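Chapter 7
Chores: The Unfinished Business of Automation

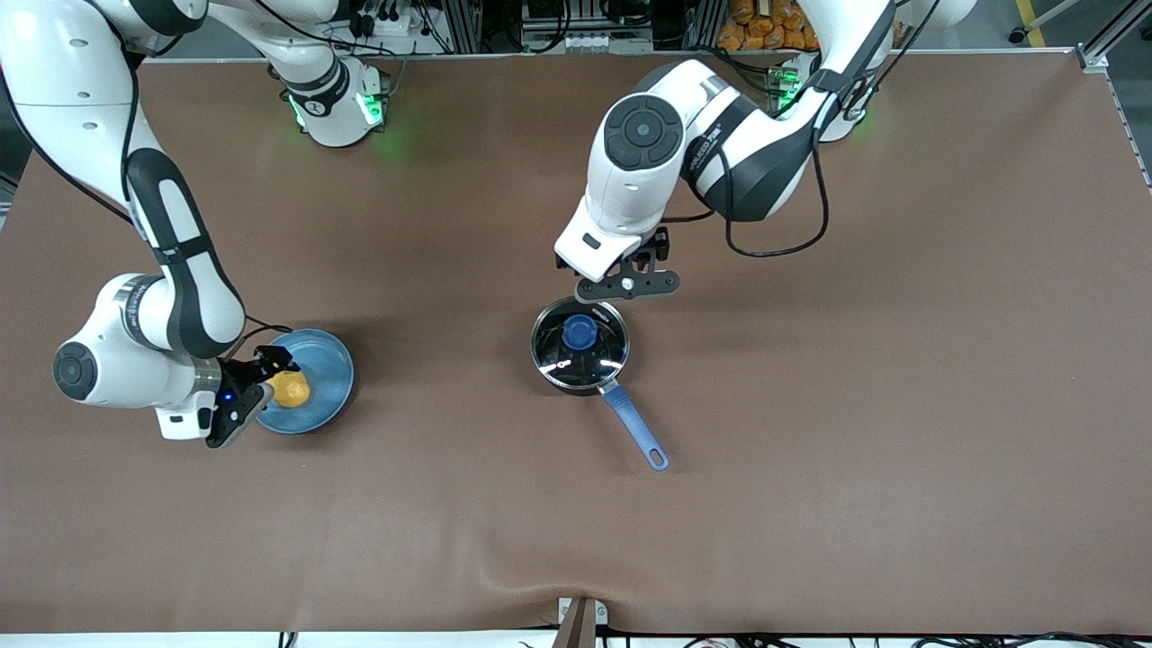 A factory robot can place the same weld on the same door all night and never ask for coffee. Ask a robot to clear up after dinner and you have a research program. This chapter is about the gap between those two jobs, and about how much of it has been closed so far.

Start with the lid of a saucepan. You have lifted thousands of them, mostly while thinking about something else. You knew where the knob was, guessed the weight, allowed for a little sticking at the rim, and had a place in mind to put the thing down. A machine has to get each of these from somewhere. Glass is a nuisance to many depth sensors, which may see straight through it or report a reflection as a solid object. The knob is small. The pan slides if it is pushed, so a second arm may have to hold the handle, and now there are two arms that must avoid each other as well as the pan.

Picking up a lemon from a plate is easier, and it is a good exercise for that reason. The fruit is firm, its color stands out, and a simple two-fingered gripper can close on it from several directions. Engineers are fond of lemons. They are less fond of ripe peaches, and hardly anyone builds a career on spaghetti.

The Hendeck trials, which we will follow through most of this chapter, put kitchen tasks like these to a two-armed machine for 216 days. The log runs to 3514 attempts. An attempt counted as a success only if the object ended up where it belonged and a person had not stepped in. The second condition did a great deal of damage to the score. Two tasks, moving fruit and stacking plates, went well enough that the staff stopped watching them. Folding a dish towel had an audience to the end.

Shop-floor chores have their own history. At the Bekcombe warehouse, a sorting arm handled boxes well until March, when a supplier changed to soft bags. The arm had been given no opinion about bags. Its suction cup wrinkled the plastic and lost its seal, and the work went back to people while the software was revised. Section 7.4 takes up the Bekcombe case in detail, including the invoice.

You should be suspicious of any single number offered as proof that household robots have arrived, or that they never will. Before accepting it, find out what the machine was asked to do, how far the objects were moved between attempts, and who reset the table. A robot that succeeds with one pan in one position has learned something about that pan. Whether it has learned anything about cooking is a separate matter, and the one we care about here.

Section 7.1 deals with grasping and the shapes of grippers. Section 7.2 covers the coordination of two arms, using the Hsueh method for dividing a task between them. Section 7.3 turns to learning from human demonstrations. Readers who have already worked through the Sonateo exercises in Chapter 6 may skip the first part of 7.3, though the error tables at the end of it are worth a look.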